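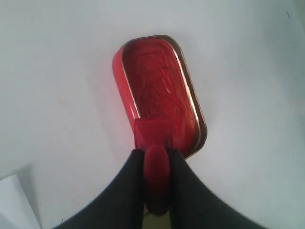
Recipiente rojo con borde dorado, uno de los componentes del juego evaluado.

Evaluación de material de oficina: juego de sello y tampón Dretari

El presente informe recoge las conclusiones del servicio de evaluación de material de Cloncombe sobre el juego de sello y tampón Dretari, distribuido en España por la firma Malley desde su almacén de Toledo. La evaluación se efectuó a petición de varios archivos y bibliotecas que emplean la tinta roja en pasta para marcar láminas, exlibris y justificantes internos, y que habían solicitado una alternativa a los tampones de fieltro de uso corriente.

El juego se compone de un bloque de sello y una caja metálica de poca altura con tapa independiente. Se suministra sin papel secante y sin espátula, dos accesorios que otros proveedores incluyen en la misma gama. Las instrucciones ocupan una sola hoja y están redactadas con corrección, aunque omiten toda indicación sobre el mantenimiento de la pasta.

Caja y acabado

La caja es de formato rectangular con las esquinas redondeadas, roja por fuera y rematada por un fino borde de tono dorado. Su tamaño reducido permite guardarla en un cajón junto al resto del material de registro. Se apreció favorablemente la ausencia de aristas en el contorno, habida cuenta de que el usuario la toma y la deja repetidas veces a lo largo de la jornada.

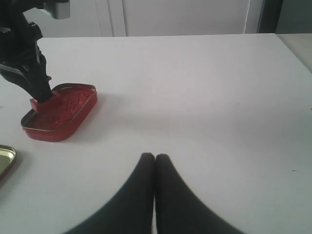 El entintado exige cierto aprendizaje. Quien proceda de un tampón de fieltro tenderá a presionar con fuerza, y la pasta no lo requiere: bastan varios toques ligeros, repartidos por toda la superficie. Una presión excesiva carga los huecos del grabado y empasta los trazos más finos. Conviene asimismo apoyar la caja sobre una superficie firme, dado que su escaso peso favorece que se desplace o se incline cuando se aprieta cerca de un extremo.

Durante el periodo de prueba se realizaron 400 impresiones sobre papel de oficina blanco. De ellas, 204 se estamparon directamente sobre la mesa y las restantes con una lámina de goma bajo el papel. El segundo procedimiento ofreció resultados más regulares y es el que este servicio recomienda, en particular para sellos con caracteres de trazo delgado.

Tapa y conservación

La tapa es una pieza suelta, sin bisagra. Esta solución deja libre todo el contorno de la caja y facilita el trabajo en ambos sentidos, si bien obliga a reservar un espacio adicional en la mesa. En puestos de atención al público de dimensiones reducidas, el inconveniente es real.

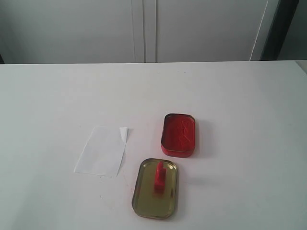
Se aconseja preparar el puesto antes de iniciar una serie, con el papel a un lado y la caja al otro, de modo que el sello entintado no tenga que pasar por encima de la hoja. La precaución resulta especialmente oportuna cuando se trabaja con documentos que no admiten sustitución. Toda mancha sobre la mesa deberá retirarse de inmediato con un paño seco; los restos que permanecieron hasta el día siguiente precisaron alcohol.

La caja debe cerrarse al término de cada sesión. Tras una noche sin tapa, la capa superior de la pasta se mostró menos dócil y fue necesario removerla antes de volver a utilizarla.

Calidad de la impresión

El bloque se sujeta con facilidad entre dos dedos y permite colocarlo con precisión. Carece, no obstante, de una marca lateral que indique la orientación, lo que ocasionó 7 impresiones invertidas en el conjunto de la prueba. Se sugiere al fabricante la incorporación de una muesca.
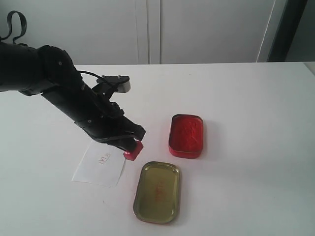
El secado es el aspecto menos satisfactorio. En papel satinado, la impresión seguía transfiriéndose al tacto transcurrida media hora, por lo que deberá interponerse una hoja protectora antes de apilar los documentos. En papel sin estucar, el comportamiento fue claramente mejor.

Valoración

Este servicio considera apto el juego Dretari para el marcado ocasional de láminas, libros y documentos de trámite pausado. No se recomienda para ventanillas con un volumen elevado de sellado, en las que el tampón de fieltro conserva ventaja por rapidez de secado. Malley comunicó que la pasta de reposición se comercializa por separado; en el momento de cerrar el informe, en abril, no constaba en su catálogo de Toledo.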